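4. Where things are said to live

4.1 The home address of an object

Respondents in all four towns were asked the same opening question: where do you keep the scissors? It was meant as a warm-up. In Susitz it took up most of the first hour in several homes, and in one case it had to be settled by telephone with a daughter who had moved out. We had planned to drop it after the pilot. We kept it, and much of what follows rests on it.

The difficulty is in the verb. To "keep" a thing somewhere is partly to report where it is and partly to make a promise about where it ought to be. People moved between the two meanings without any sign of strain. "In the drawer," said a retired typesetter in Clasano, looking straight at the scissors, which were on the windowsill. Asked about this, he explained that they were only on the windowsill for now. His wife put the length of "now" at two years.

We call the promised location the home address of an object, and the observed location its lodging. The terms are ours, though respondents took to them quickly, and one household in Steinbach was still using them in anger when we returned in November. An object at its home address is tidy by definition, even when the address is a chair. An object in lodging is untidy only if somebody notices, and noticing is unevenly shared within a household, as earlier work on housekeeping has complained at length.

4.2 Tables as lodging

Of the 453 objects in the final inventory, none had a dining or kitchen table as its home address. This surprised us, given how many of them we met there. Respondents spoke of the table as a place things passed through on the way to somewhere else, much as one might speak of a railway station, and with the same vagueness about departures. Plates came from the cupboard and were going back to it. Bottles were on their way to a shelf. The cup belonged upstairs. A table seen at any one moment (Figure 1) was always, by its owner's account, between two more respectable moments.

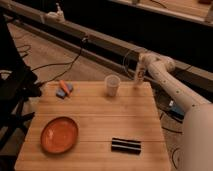 The claim is hard to test and we did not try very hard to test it. What can be said is that the traffic is slower than described. In Derkholm, where we were able to visit each household 6 times, the same items tended to be passing through on each visit. A tape dispenser in one kitchen was in transit for the whole of the study. Its owner was aware of this and regarded it as the tape dispenser's problem.

There is a useful distinction here between transit and storage, and it has very little to do with time. An object is in storage when its owner would be annoyed to find it gone. An object is in transit when its owner would be annoyed to be asked about it. By this measure a good deal of what sits on tables has settled in comfortably, and the talk of cupboards is a courtesy extended to visitors. We count ourselves among the visitors. Tables were wiped before we arrived, often visibly so, and at least one home in Clasano had clearly moved a whole class of object into the bathtub. We did not inspect the bathtub. We were asked not to.

4.3 The problem of the half-clear surface

Respondents agreed almost completely on what a clear table was, and agreed on nothing else. A clear table had nothing on it. Once a single item was allowed, the standards went their separate ways. Some people in Susitz held that a fruit bowl did not count. Others held that it counted if there was no fruit. A Steinbach couple, married for long enough to have stopped discussing most things, were found to disagree about whether a tablecloth was an object or a surface, and the interview had to be resumed on a Sunday.

Between clear and cluttered lies a broad middle ground which the literature tends to skip, perhaps because it is dull to look at (Figure 2). The items there are few, they are ordinary, and there is bare surface between them. No one we spoke to was ashamed of such a table and no one was proud of it either. It seemed to call for no comment, and it took some persistence on our part to obtain any. 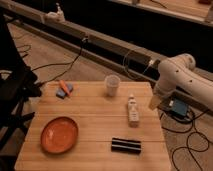
Spacing mattered more than number. Shown a set of drawings in which the same items were either pushed together or spread apart, most respondents called the pushed-together version a mess and the spread-out version "being used." The effect was strongest in Derkholm, where a pile of any kind was read as a decision put off. In Clasano the reverse was sometimes argued: a pile had at least been gathered, and gathering was work. We are inclined to side with Derkholm, but the first draft of this section was written at a desk that makes our opinion worth very little.

Size mattered less than we had predicted. A sewing machine was forgiven readily, being heavy. Small things drew the sharper remarks - pen caps, single batteries, the key that fits nothing in the house. Several respondents kept such keys for decades on the theory that the lock would turn up.

4.4 Limits

The four towns were chosen for their bus connections and should not be taken to stand for anything larger. Our allowance of 400 words per household for field notes, adopted to keep the authors in check, meant that households with many tables were described more thinly than households with one. Homes with no table at all were left out, which in hindsight looks like a mistake, as both of those that wrote to us afterward had firm views on where they put things down. We return to the floor in Section 5.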